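Home | Stories | Serials | Archive | Submit

The Arm at Chidiac Lane

By January she had the arm bolted to the bench in the Chidiac Lane workshop and had run out of other things to fix on it. The controller was a second-hand Zerkden. The gripper was her own, third version, two black fingers that met in a V. She put a remote face down under it, took off the back and started the program at 20 past six.
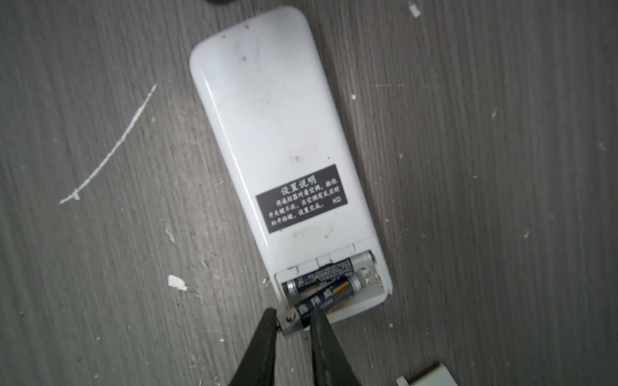 It's squeezing too hard, came a voice from the lathe end. You'll dent the battery before you get it anywhere.

She said she would look at the force setting. She dropped it to 38 and saved the file as Anent, the name she gave anything she didn't trust yet. Then she set up again with a different battery and went to fill the kettle.

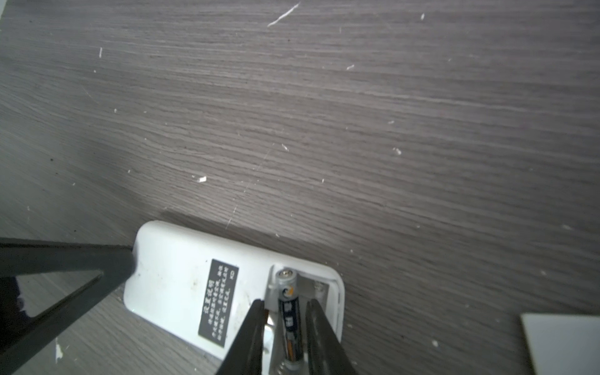 The fingers had to come in on both sides of the battery without touching the wall, and there was very little room. At home in Erau her father had done it with a thumbnail. She wrote the thumbnail down in her notebook, under the list of bearings to order, and drew a line beside it.

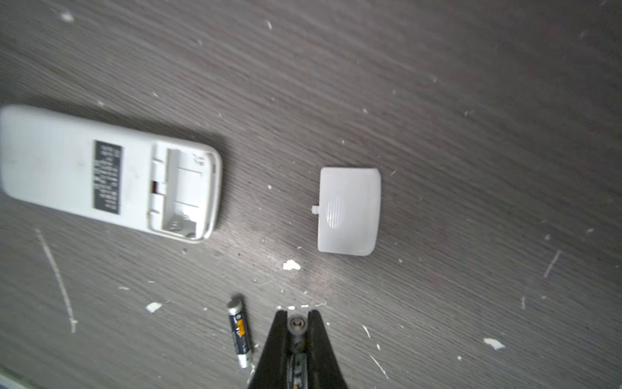
She drank her tea standing up. The log was at 1,172 lines and most of them said the same thing. She scrolled to the bottom, changed one number and reached for the start key. The lathe had stopped. Someone was sweeping.

Contact | Copyright the author, all rights reserved | Back to top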